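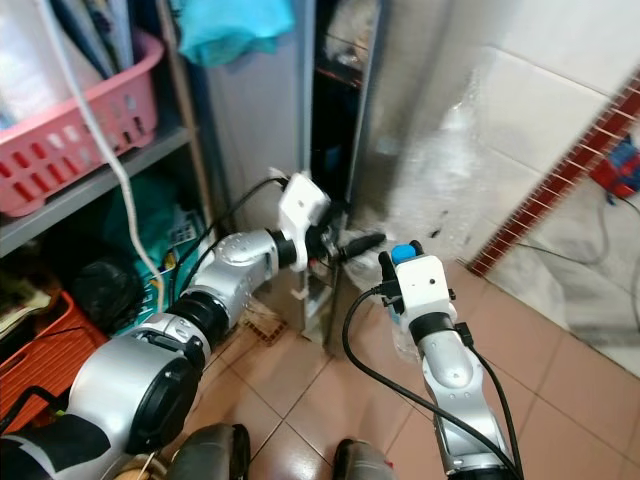
チケット1459:公開見学会のデモ機、右腕が途中で停止する件。担当はLilibeth Barredo。3月の見学会に向けたリハーサルで、ボトル運搬の途中に右腕が止まった。操作画面の表示は「通信待ち」のみ。右グリッパーの側面から出た黒いケーブルは床を通っているため、まずここの引っかかりを疑った。青いキャップのボトルを持たせた姿勢で手首を左右に振ったが、この操作では再現せず。

**10:20** Limov側のログを確認。停止直前に右手首の応答遅れが162 ms。しきい値は95 ms。

**11:05** Reshma Pretoriusがコネクタを差し直し。運搬を連続で実行したところ、また同じ位置で停止。

**13:40** ケーブルを予備品に交換。応答遅れは出なくなった。しきい値は変更していない。

**15:15** 通し運転、動作ステップ3000超で停止なし。

**対応**
- 外したケーブルはClellusへ返送(Jocelyn Ignacio)
- 床のケーブルは見学者が入る前にテープで固定
- 当日の朝、開場前に通し運転を一回

状態:経過観察。見学会終了後にクローズ予定。当日また止まった場合は再起動せず、先にログを保存してMylene Ambrosioに連絡してください。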